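Sellador para suelos de cemento Vadside, acabado mate

Ref. 1987 – Envase de 5 litros – En stock

Llevo media vida vendiendo productos para suelos y os confieso que este es el que tengo puesto en mi propio garaje. Lo fabrica Vurkine, una casa pequeña con la que trabajo desde que abrí la tienda, y es de esos botes que la gente viene a buscar otra vez cuando se anima con el trastero, el porche o el taller del cuñado.

Es un sellador al agua, incoloro, que penetra en el cemento y no deja esa película brillante que tanto me horroriza (lo siento, el efecto pista de patinaje no es lo mío). El suelo sigue pareciendo cemento, con su grano y sus marcas de llana, pero deja de soltar polvillo cada vez que barres. ¡Y eso se agradece muchísimo! 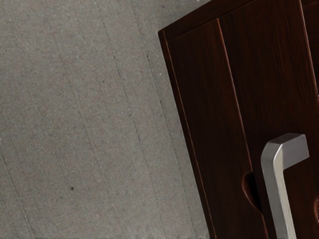
Para aplicarlo me gusta el rodillo de pelo corto, dos manos finas y cruzadas. Entre una y otra dejo pasar la noche, aunque el fabricante pide menos. Barred bien antes, aspirad si podéis, y si hay manchas de aceite usad primero el desengrasante Evberg – el sellador no las quita, las encierra. Si el suelo es nuevo, esperad 30 días desde el vertido.

Me preguntáis mucho si sirve para exterior. En un porche cubierto, sí. En una rampa a pleno sol yo me iría al Barroso, que es más caro pero aguanta mejor la intemperie. Y sobre baldosa esmaltada ni lo intentéis, que no tiene por dónde entrar.

Precio: 107 € el envase, IVA incluido
Color: incoloro
Base: agua
Limpieza de herramientas: agua y jabón, antes de que seque
Conservación: en su envase, bien cerrado y a salvo de heladas

Los pedidos salen de lunes a viernes. Si dudáis con la cantidad, mandadme las medidas del suelo y os digo cuántos botes necesitáis.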